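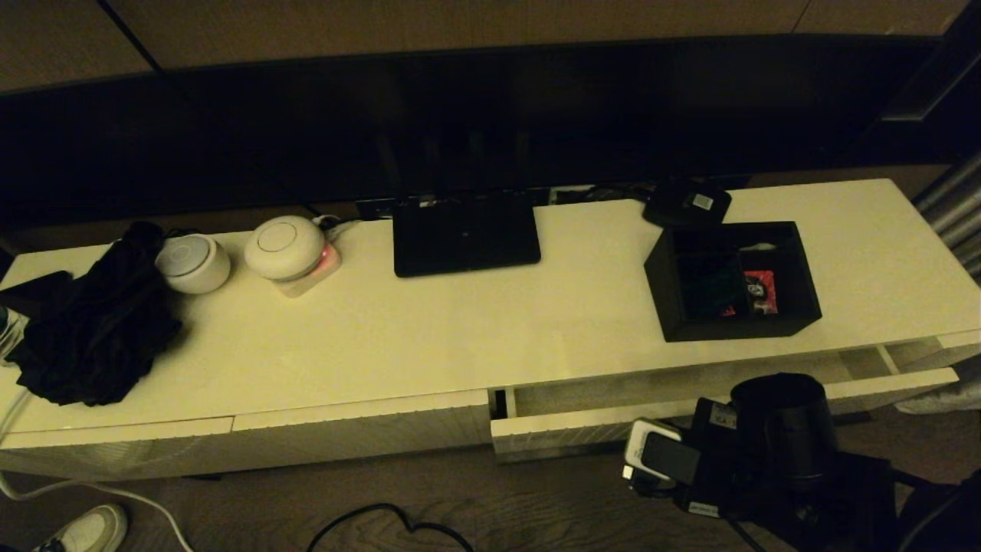 Do I need to recalibrate the arm every time I swap the fingers?
You only need to reset the tool length and the open and closed positions. The arm's own calibration stays as it was.

I've been going back and forth between two sets of fingers, the Kivis and the Marnon, and a few people asked how I compare them without losing a whole arvo to it. So I wrote down my routine! It's set up for furniture jobs (drawers mostly, plus small stuff sitting on top of a cabinet), but you can pinch it for a kitchen bench easily enough.

First up, power down, swap the fingers and do the screws up evenly, a bit on each side at a time. Then close the gripper slowly with nothing in it and look at the tips from side on. If one sits proud of the other, back the screws off and start again. I skipped that check once with the Kivis set and spent ages blaming the controller.
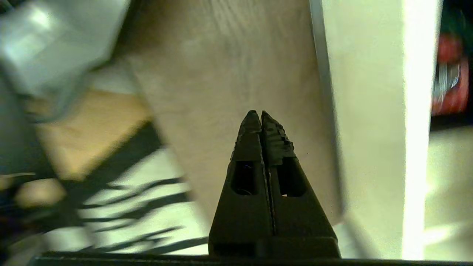 Next, enter the new opening. My Kivis pair opens to 92 mm and the Marnon to 89, so the same open command leaves you in slightly different spots – annoying when you're lining up on a narrow edge. I set both to 89 in the Vieira controller so it's a fair fight. Keep your grip force the same for both too, and write it on the sheet before you start, not after.
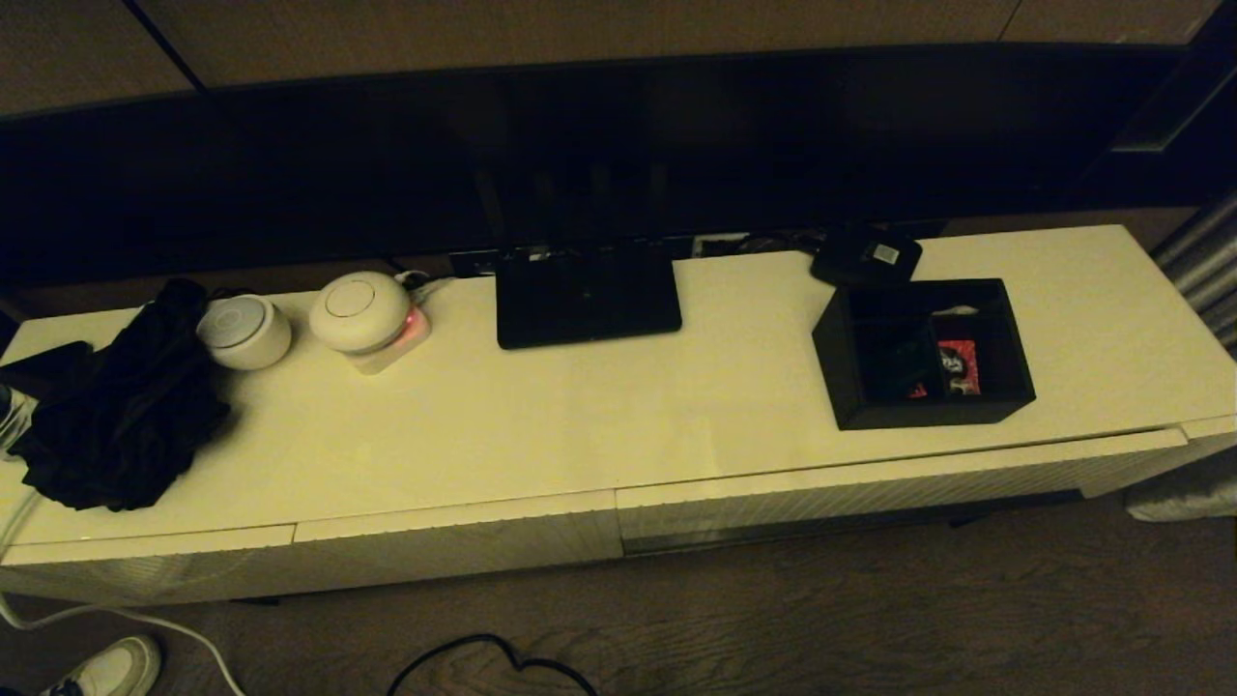
Fengying Hou
Home robotics tinkerer and workshop tutor

Now pick your jobs and stick to them. I use four: pull a drawer out a little, push it shut, lift a soft packet, and pinch a bit of cloth. Run the whole lot with one set of fingers, then swap and run it all again in the same order. Don't change the lamps halfway through! My head camera copes fine with warm, dim light, but the exposure drifts if I start fiddling, and then I can't compare the recordings.

Watch your approach angle on the drawers. Come in too steep and the tips skate along the front. I drop the wrist, creep in for the last 2 cm and only then close. Jericho Sarmiento does his at full speed on a Plumeck arm and swears by it, but I like my paintwork, thanks.

Check where the leads run before you bring the arm down low, and keep your feet well back from the gripper's path.

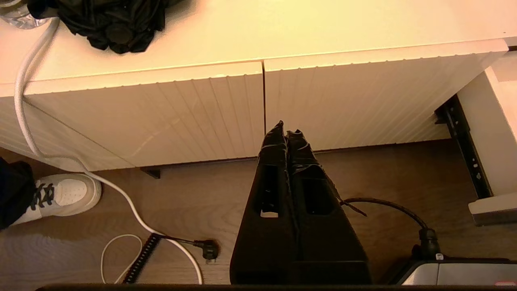

Wrist camera view from above, with the coiled cord to the left of the fingers.

Save the wrist and head recordings under the same run name (finger set first, then job) and note any slips straight away while you remember them. If a grasp fails, log it and move on to the next job. I do my reruns at the end, once both sets have had their turn.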